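Equipment > Handling and Sorting > Erneo Table Cell

Erneo Table Cell

The Erneo is a tabletop sorting cell from Sarel: one arm, one gripper, a work surface and whatever bins you already own. It is built for small shops that pack mixed goods in short runs, where one order is all jars and the next is mostly tins. We have wanted to show it to people properly for a long time, and in July we finally opened the Nomeck workshop for an afternoon and let everybody get close to it!

The demonstration was led by Rafail Politis, who has set up more of these cells than anyone else here. He kept the talking short and let the arm get on with the job, and then he took questions for the rest of the session (plenty of them, and some very good ones from a family firm that packs tea and coffee). The work was the everyday kind: groceries, tins and jars, and a table with several bins around it.
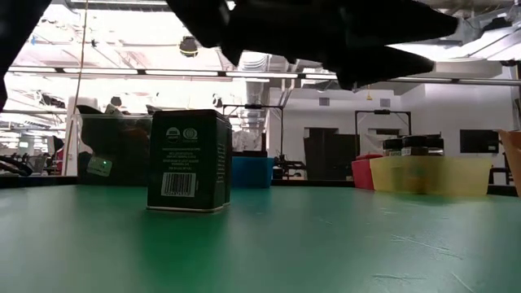
The gripper over a dark green tin, with three dark jars in the yellow bin.

Tall tins are a nice test for any gripper. They tip easily, the sides are smooth, and a grip that is too firm leaves a dent that the customer will notice. On the Erneo you set the closing force for each item and save it under a name, so the next time that tin comes up you just pick it from the list. Visitors were welcome to try this for themselves on the touch panel, and most had a new item saved before their coffee was finished.

What you get with the cell:

Arm with gripper, mounted and tested
Control box and touch panel
Item library with room for 70 saved grips
Christodoulou quick-change plate for swapping fingers
6 hours of training at your site or ours

The cell runs on 24 volts from its own supply, which plugs into an ordinary wall outlet. The arm has a reach of 26 inches, enough for a good-sized table with bins on both sides. If your bins are deeper than usual, tell us before you order and we'll fit the longer fingers.

Several people asked whether it can share a table with a person. Yes, with the slow mode switched on and after a safety check of your own layout, and Rafail is happy to go through that with you.

We had a great time and we'd love to do it again. Smaller visits can be arranged all year. Bring a box of your own products, the odder the better, and we'll spend the afternoon trying them out.

Contact | Visits | Service and Parts | © Sarel | Back to top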